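How to Build a Practice Board with Pegs, Plates and Blocks

Last change: 18 Sep 2019

I built my first practice board in August for a small learning corner at home, and after this I made one more, with some corrections. A practice board is a flat board on which small parts are placed: pegs, blocks, and little plates that sit in shallow pockets. It is good for training the fingers, for learning shapes, and also for adults who want to exercise the hand after a long pause. In this page I describe the way I do it now. You need simple tools and one free weekend, plus some days for the paint to harden.

What you need

One board of birch plywood, 12 mm thick or more
A second, thinner sheet for the raised plates
Round dowel in two thicknesses
A strip of square wood for the blocks
Wood glue, white paint for children's toys, sandpaper in coarse and fine
Drill, a Forstner bit, a chisel or a small router
Pencil, ruler, square, two clamps

I bought the dowel and the strip in a small shop in Uster. Measure the dowel before you buy the drill bit. What is written on the label is often not what you have in the hand, and my first dowel was thinner than it said.

Step 1: Draw the plan on paper

Do not start on the wood. Take a sheet of paper in the size of the board and cut out every part from cardboard. Move the pieces until you like the arrangement. Leave enough space for the fingers between two parts, at least 13 mm, and more if the person has big hands. On my first board I put everything too close, and when I took one peg out I always pushed over the neighbor.

Mix the easy places and the hard places. If all the hard ones are in the same corner, people avoid this corner.

Step 2: Cut the board and mark it

Cut the board as a rectangle and break the sharp edges with sandpaper. Then lay the paper plan on top, fix it with tape, and press through the center of each hole with a nail. Remove the paper and draw the outlines with a soft pencil. Check all right angles with the square now, because a crooked pocket is very annoying to repair.

Step 3: Make the pockets

For round pockets I use the Forstner bit. For square pockets I drill first in the corners, then I take away the rest with the chisel, in thin layers. The depth should be one half of the thickness of the plate that will sit inside. When it is deeper, the plate is difficult to lift out. When it is flatter, it slides away as soon as somebody touches the board.

Try each plate in its pocket before you go to the next one. It must fall in by its own weight. Remember that the paint will also take some space, so leave a little play on every side.

Step 4: Drill the holes for the pegs

Put a piece of tape on the drill bit to mark the depth. Hold the drill straight, or use a drill stand if you have one. A hole that leans even 2 degrees can be seen when the pegs stand in a row.

Cut the pegs longer than you think. A short peg is hard to grip, and you can always shorten a long one. Round the upper end with sandpaper, and at the lower end make a small chamfer, so that it finds the hole more easily.

Step 5: Blocks and raised plates

Saw the blocks from the square strip and sand all edges. The raised plates are cut from the thin sheet and glued on the board. Put only a little glue, spread it with an old card, and clamp for the time that is given on the bottle. Wipe away what comes out at the sides immediately, as paint does not hold well on dried glue.

Step 6: Paint

I paint the board white. Other colors are possible, but on white one sees the shadow of each edge, and this helps to find the pockets. Two thin coats are better than one thick coat. Between the coats sand very lightly with the fine paper and remove the dust with a damp cloth. Keep the paint out of the peg holes; I close them with small rolled pieces of paper until everything is dry.

Step 7: Set it up for use

Place the board on a dark and calm surface. A dark table is very good for a white board, the outline is clear and the eyes do not get tired. Behind the table a plain black cloth helps too, for people who are easily distracted by shelves and windows.

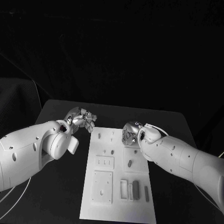 How do I stop the board from sliding on the table?

Glue four thin pieces of rubber under the corners, or lay a non-slip mat for drawers under the whole board. I prefer the mat, as it can be washed and it also makes the work less loud.

The board should lie with its long side toward the person who uses it. Sit so that both elbows are free. If the table is too high, use a higher chair and do not tilt the board, otherwise the loose plates will wander.

Step 8: First exercises

Begin with only the blocks and leave the pegs in a bowl. When this goes well, add the thick pegs, later the thin ones. The plates come last, since they must be laid flat and this needs a slow hand. I like to change the hand after each round. With some 100 repetitions in a week you will notice which pockets are too tight, and these you can open a little with fine sandpaper folded around a stick.

Some mistakes I made

The first paint was not hard enough when I put the parts in, and two plates stuck to the bottom of their pockets. Wait longer than the can tells you, especially in a humid room.

I used pine for the pegs. Pine is cheap but it dents, and after a short time the pegs were loose in the holes. Beech is better.

I made no spare parts. Now I cut a few extra pegs and blocks at the same time as the others and keep them in a small bag, taped to the back of the board.

Cleaning

Wipe the board with a damp cloth and a drop of mild soap. Do not put it in water. Dust collects in the pockets, and an old toothbrush takes it out. Once in a while check the edges with your palm, and where you feel a splinter, sand it and put a little paint over the place.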